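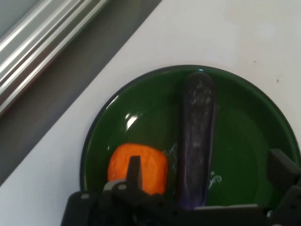

# Pre-opening check, station 5 (tabletop handling)

Open day, Hullgate site, September. Host: Bondance. Arm and controller on loan from Fagundes. Demonstration program: Kireo.

To be completed before the doors open and again after the midday pause. Mark each item OK, Fix or N/A. An item marked Fix holds the station closed until it is rechecked. Comments from the morning round are entered under the items.

## 1. Floor and public line

- [x] **1.1 Barrier posts in place, belt hooked on all sides.** OK
- [x] **1.2 Floor tape visible from the visitor side.** OK
 Comment: the tape by the cable ramp had lifted at one end. Replaced before the round was finished.
- [ ] **1.3 Distance from belt to the nearest point the arm can reach, measured with the arm extended.** Fix
 Comment: the belt on the window side sags toward the table when leaned on. Move that post out and measure again with someone leaning.
- [x] **1.4 Cable ramp flat, both ends taped.** OK
- [x] **1.5 Route to the side exit clear of crates.** OK

Recheck of 1.3: post moved, belt tightened. OK.

## 2. Table and rail

- [x] **2.1 Table feet locked. Push by hand from each side with the arm parked.** OK
- [x] **2.2 Work surface wiped, no grit or loose fasteners.** OK
 Comment: small dark specks remain on the white top beyond the plate. The object detection does not pick them up. Leave.
- [x] **2.3 Aluminum extrusion beside the table: no sharp burrs, open ends capped.** OK
 Comment: one end cap was missing and has been fitted. Visitors on the short side can touch this rail if the belt is unhooked, so the belt there stays hooked also during changeover.
- [x] **2.4 Nothing stored in the space between table edge and rail.** OK

## 3. Gripper

Do this section with the drive power off and the key out.

- [x] **3.1 Both fingers fitted, screws tight. Check by hand tool, then by pulling each finger.** OK
- [x] **3.2 Housing screws seated, heads not proud.** OK
- [x] **3.3 Finger tips free of chips and residue.** OK
 Comment: the inner faces had a film from the cleaning wipes. Wiped dry. Use the dry cloth only from now on.
- [x] **3.4 Fingers close evenly and meet at the center.** OK
- [ ] **3.5 Grip force limit read from the controller and compared with the loan sheet.** Fix
 Comment: the loan sheet gives 30 N. The controller showed the default from the Fagundes workshop. The value had been set in the Kireo job file but the job had not been loaded at power-up. Loaded and read back as 30.
- [x] **3.6 Wrist camera cable strapped, no contact with the housing at full rotation.** OK

Recheck of 3.5 after a full power cycle: value held. OK. Section 7 now has a line for this.

## 4. Plate and objects

- [x] **4.1 Plate on its marks, lying flat.** OK
 Comment: the green enamel plate with the dark blue rim is the one to use. The steel tray from the rehearsal is withdrawn – it slid when the fingers touched the edge.
- [x] **4.2 Enamel sound. No chips on the rim, no cracks in the bowl.** OK
 Comment: the faint white swirls are decoration and should not be reported as scratches. This was done twice at rehearsal.
- [x] **4.3 Glare check at the wrist camera view.** OK with remark
 Comment: there is a bright spot on the left slope of the plate, above the orange piece. It does not touch the outline of either object at the working height. Repeat this check if the overhead lighting is changed. Do not correct it by turning down the exposure, as the eggplant is dark and its edge is lost first.
- [x] **4.4 Eggplant placed upright in the camera view, its top end toward the far rim.** OK
 Comment: the top end comes very close to the rim. Accepted for the start position. Approach must be from above. The side approach is disabled in the job.
- [x] **4.5 Orange piece to the left of the eggplant, with a visible strip of green between them.** OK
 Comment: if the two touch, Kireo may report a single object and stop. This is a safe stop but it looks like a fault to visitors. Separate them by hand with the arm parked.
- [x] **4.6 Only listed objects on the table.** OK
- [x] **4.7 Objects not handed to visitors between cycles.** OK
 Comment: added after a question at the briefing. Handling samples are kept in the tray at the welcome desk.

## 5. Motion and stops

- [x] **5.1 Emergency stop at the operator position: press during motion.** OK
- [x] **5.2 Emergency stop on the visitor side: press during motion.** OK
- [x] **5.3 Arm does not restart on release of either button.** OK
- [x] **5.4 Speed limit 300 mm/s or lower in demonstration mode.** OK
 Comment: set to 241 mm/s at the request of the operator. At the upper limit the descent to the plate draws people toward the belt.
- [x] **5.5 Lowest fingertip height is above the bottom of the plate.** OK
 Comment: checked with a paper strip under each finger. The left finger is the lower of the two by a small amount. Within limits, noted for the loan return.
- [x] **5.6 Park position clear of the plate and reached from every point in the cycle.** OK
- [x] **5.7 Contact test: foam block held in the path, arm stops and backs off.** OK
 Comment: block held with the long tongs. Hands stay outside the tape for this test also.

## 6. Staffing and sign

- [x] **6.1 Operator within reach of the stop button whenever drive power is on.** OK
- [x] **6.2 Second person on the belt during the talk.** OK
- [ ] **6.3 Sign posted with the station number and the words "Machine may start without warning."** Fix
 Comment: sign was present but faced the wall. Turned around, and rechecked at the second round. OK.
- [x] **6.4 Talk does not invite visitors past the belt.** OK
 Comment: the old script had "come closer and look at the fingers." Line removed. The wrist camera view is shown on the monitor instead.

## 7. After the midday pause

1. Load the Kireo job before enabling the drives.
2. Read back the force limit (3.5) and the speed limit (5.4).
3. Press both stops once each during motion.
4. Reset the plate and objects to 4.1, 4.4 and 4.5.
5. Walk the belt.

Midday result: all OK. The plate was off its marks and was put back before drive power was enabled.

## Open points for the loan return

- Left finger height, see 5.5.
- Job file should load at power-up without an operator step. Raised with Fagundes, no answer yet.
- Spare end caps for the rail. Bondance to order.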